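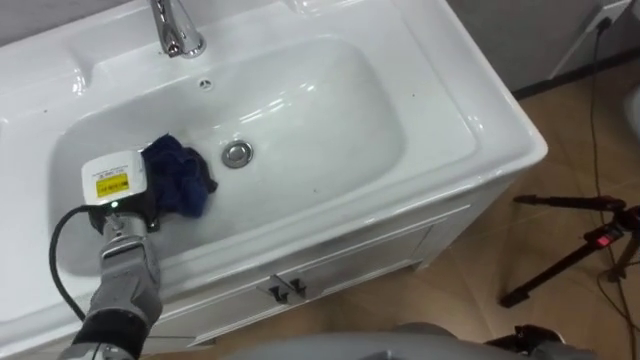

3. Basin Wiping Task

3.1 Purpose

The first half of the project (Sections 1 and 2) dealt with flat surfaces only. For the second half the group chose a washbasin, as the bowl curves in two directions and the arm has to come in over the front rim. The task was set in January and the work was split as follows: Agata Fabbri wrote the motion sequence, Markos Mitsotakis-Vlachou handled contact force and the safety stop, and Ilaria Valentini kept the trial log and wrote this section. Morena Greco supervised.

3.2 Setup

One arm is used. The gripper holds a dark blue cloth and presses it against the inside of the bowl. The basin is white ceramic on a two-door cabinet, with a chrome faucet at the back. The faucet is entered in the planner as a keep-out volume, with clearance on every side. The tripod to the right of the cabinet is entered the same way, including its legs.

The motion sequence runs in Ploteo, the group's own planner. Trial data are written to Grallach, the shared log used by all project groups this year.

3.3 Procedure

Each trial has six steps:

1. Move to the start pose above the bowl.
2. Lower the cloth until contact is detected.
3. Press to the set force and hold for 2 seconds.
4. Wipe along the left inner wall toward the drain.
5. Lift, return to the start pose and release the force setting.
6. Save the trial record.

The force reading is sampled every 2000 microseconds. If the reading leaves the allowed band during steps 2 to 4, the arm stops and the trial is logged as aborted.

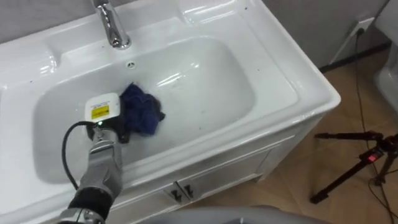

Figure 3.2. Gripper and cloth in contact inside the bowl.

3.4 Results

The log holds 187 trials. Most aborted trials stopped in step 4, where the wall slope changes near the bottom of the bowl. On this part of the path the cloth bunches ahead of the gripper and the force reading rises faster than the controller can correct it. Lowering the wipe speed reduced the number of stops but did not remove them.

A second problem was contact detection. With the cloth folded thick, the threshold was reached before the cloth was seated against the ceramic — the arm then began the wipe too high on the wall. Fabbri changed the sequence so that the threshold must be held across several samples before step 3 starts. The fault has not been logged again with this version.

3.5 Open points

The cloth is placed in the gripper by hand, and its folding differs from trial to trial. A clip or pad holder would make the trials easier to compare. The right side of the bowl has not been tested. The cable at the gripper limits wrist rotation, and the path for that side will need a different approach angle. Both points are carried over to Section 5.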